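Speaker notes: Caring for wood tables at home
Filed under: Talks & Handouts > Furniture Care
Last updated September 24, 2020

Start with the question I get most: oil or lacquer? Ask who knows what is on their own table. Wait for hands.

Water drop test. Put a drop on a hidden spot and leave it. If it soaks in and darkens the wood, the finish is oil or worn out. If it beads, there is still a film.

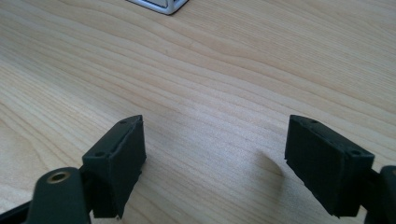 Light wood with the grain running in long curves.

Sanding goes with the grain. Curved grain is harder, so follow it by hand and leave the machine alone. Start at 200 grit on a worn top, finish at 300. Pass the sample boards around now — Ulwood set first, then Drisard.

Oil: thin coat, wait, wipe off all of it. Second coat the next day. Rags get spread flat outdoors to dry. Repeat this one, they can catch fire in a pile.
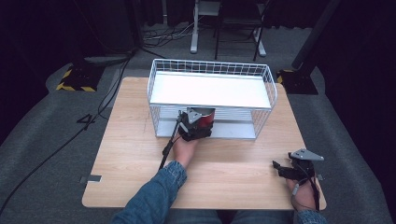

Heating season starts in November for most of this group. Dry air opens joints and can split a top. Keep the table away from the radiator. Felt under anything with metal feet.

Skip the Vodeck slide if short on time. Questions.

Comments

tablesaw27: Does the drop test work on wax?

mapleridge: Tried 300 on my desk and it came out smooth. Thanks for posting the notes.

kitchen_oak: Which slide had the felt pads?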